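Serving trays: keep one out or put them all away?

sanne_degraaf
I finally cleared my table on Sunday and I'm so happy with it! Everything went into the cupboard except one tray, and now breakfast goes on that and comes off again in one trip. Why did I wait so long??

duvan_t
Love a tray, but I'd put it away too. Leave one out and it fills up with mail in 2 days. Mine did.

planlow_pat
Disagree with Duván! A tray with a good rim keeps the mess in one spot, and you just lift the whole thing to wipe under it. Best trick I know.

duvan_t
Or you wipe a bare table, Pat. Takes 10 seconds :)

sanne_degraaf
Ha, fair. I'm still on Pat's side. Mine's the cream plastic one with "Rabbit" and a little carrot on it, and it makes me smile every single morning. 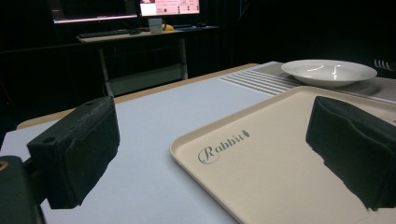 I do want a second one for the coffee things, same pale color if I can find it. And the striped gray mat is staying, I don't care what anyone says!

planlow_pat
Keep the mat! Stripes and cream go so well together.

duvan_t
OK, the carrot is pretty great. Still putting mine away.

2 shares · 100 comments
Contact | © Trerkell Home Forum | Back to top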